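How to store small cardboard boxes upright in a drawer

In our house the small boxes always lived in a pile. Tea, plasters, matches, spare fuses – all lying flat, one on another, and the box you needed was at the bottom. Two winters ago I changed this and I stand them on end now, like books. It takes one afternoon and costs almost nothing.

What you need: a drawer, a ruler, a pencil, some stiff card for dividers, and paper tape.

First measure the inside height of the drawer. Then measure your tallest box and add 6 mm, so the drawer closes without rubbing. If the box is too tall, do not force it. Put it on a shelf instead, or lay it on its long side.

Take everything out and wipe the bottom of the drawer. Crumbs under a box are enough to make it stand crooked.

Now try each box on a flat table before it goes in. Close the flaps well and press the bottom corners square with your fingers. A narrow box is less steady than a wide one, and even a small lean becomes bigger when you pull the drawer quickly.
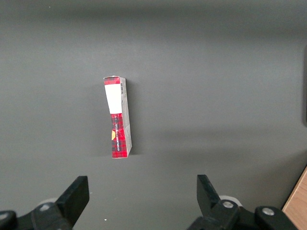

Decide which side will look at you. I prefer the side with the clearest colour or pattern, because I find a box by its colour much faster than by its name. The barcode side can go against the neighbour. If there is a date printed on the box and you need it, copy it with pencil on the top flap.

Cut the dividers from card, each as long as the drawer is wide. I make the rows 16 cm apart, but measure your own boxes first. Fold 3 cm at both ends and tape these ends to the walls of the drawer.

Fill the rows from the back. Put the steady boxes at the ends and the narrow ones between them. They should touch, but you must be able to lift one out with two fingers. When a row is half empty, a folded piece of card fills the gap.

My neighbour Hanna Zalewska did the same with her sewing boxes, only she used thin wood for the dividers. It is stronger – but you need a saw, and I do not have one.

I check my drawer every November and take out the empty boxes.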